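Folding on the bed or on a table? And how do you stop the pile from leaning

Lullwood Home Forum > Laundry and linen

karamel_41
Good evening to all. I moved to Jelorville in March and my flat has no table big enough for folding, so I do all the laundry on the bed. Towels are fine. My problem is with the plain, thin things, for example pillowcases and the cloths I put over the sofa arms. They slide, one corner always comes up, and when I put them on the shelf the pile leans to the left. Do you fold on the bed also, or is it a bad habit?

hobnob_press
Bad habit. A bed is soft, so your edges will never be straight. Use the ironing board, or the floor with a clean sheet on it.

Jurnura
I do not agree with the floor, my knees are too old for it. I have folded on the bed for many years and my cupboard is in order.

The first thing is to pull the bottom sheet tight before you begin. Mine is the turquoise one with the yellow smiley faces and letters, and it makes long wrinkles across the whole bed if I am lazy. Every wrinkle under the cloth will show itself in your fold.
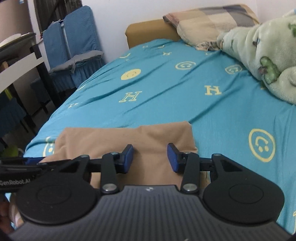 Brown and other plain colours are the most difficult, in my opinion, as each small crease is easy to see on them. I make the far edge straight first and only then I look at the corners. If one corner stands up a little, I do not pull on it. I open the last fold, smooth from the middle to the outside with a flat hand, and close it again.

The blanket should go to the head of the bed, or on a chair. If it is near you, the cloth will catch on it.

hobnob_press
You have just described four steps that a table would save you.

Jurnura
A table would also cost me the place where I keep my bicycle.

tin_of_buttons
I am between you two. Sheets on the bed, small things on a board. My board is 180 cm long and lives behind the wardrobe door. For the leaning pile, turn every second piece so that the thick folded side changes place. It took me far too long to learn this.

karamel_41
Thank you, the turning is very clever! I tried it this evening with the sofa cloths and the pile is much better. Pulling the sheet tight helped too, but my sheet comes off at the corners when I pull.

Jurnura
Then the elastic is tired, or the sheet is too small for the mattress. Measure the depth also, people forget it. My mattress is 2 metres long, and the first sheet I bought had the correct length but it was too shallow.

hobnob_press
Karamanlidis by the station has deep ones. Dull colours, but they stay on.

karamel_41
I will go and look. If they have one with faces I will take it, dull I have enough already.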